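Pisance Club Kit, two terms in

I run the after-school robotics club at Ifans, and we've had the Pisance kit on the bench since last June, so I figured it was time to write it up properly. We paid $400 for it out of the bake sale money. That felt like a lot for a box of lesson cards, a license and a bag of cables, and I spent the first week wondering if I'd blown it.

I hadn't! The kit gives you seven household tasks for an arm you already own, and the kids picked the cooking one right away (of course they did, they're always hungry). You get a setup card, a practice card and a scoring sheet for each task, and the software lets a student drive the arm by hand, save the run and play it back. My younger ones had it going in one afternoon. The older ones skipped the cards, got stuck, and came back to the cards.

What I like most is that the tasks use ordinary stuff. Gratel, the kit we had before, came with its own foam blocks, and once you'd stacked the blocks you were pretty much done. With Pisance you bring your own pots and boxes, and every one of them is a new headache — shiny ones especially. Glossy black plastic throws the window right back at you, and judging where the rim ends is hard enough for a person.

Now the grumbles. The cable clips are flimsy and we've snapped 2 already. Error messages are just numbers, and I've seen 3346 so often I could get it printed on a shirt (it means restart the software, which the manual mentions on the very last page). The scoring sheet is also stingy. You get full points or zero for placing the inner pot, and a kid who gets it nearly there deserves something. 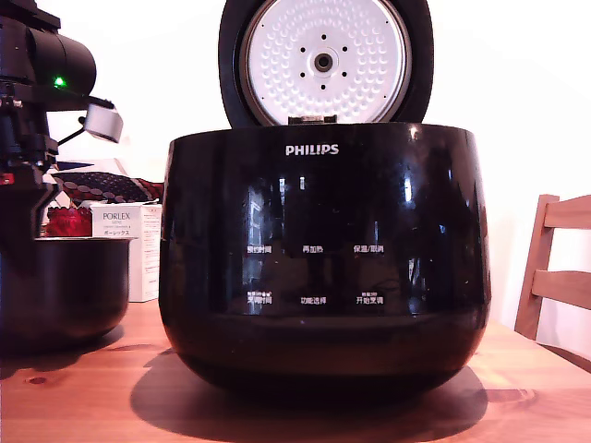 Posted by Azra Ionescu | 4 March 2020 | Filed under: Club gear

The rice cooker task is the one we're taking to the Firitport meet. Ours is a Philips with the buttons in Chinese, so the first thing we did was make a cheat sheet. 开始烹调 is start cooking, and 保温/取消 is keep warm or cancel. The kids had those two down before I did. We work with the lid all the way up and the pot out on the table next to it, and the finger pad has to come in over the rim from the side. Slow is fine. Slow is great!

Would I buy it again? Yep, for a club that already has an arm and a grown-up with some patience. If you're starting from nothing, borrow a set first and see how your kids get along with it. And order extra cable clips.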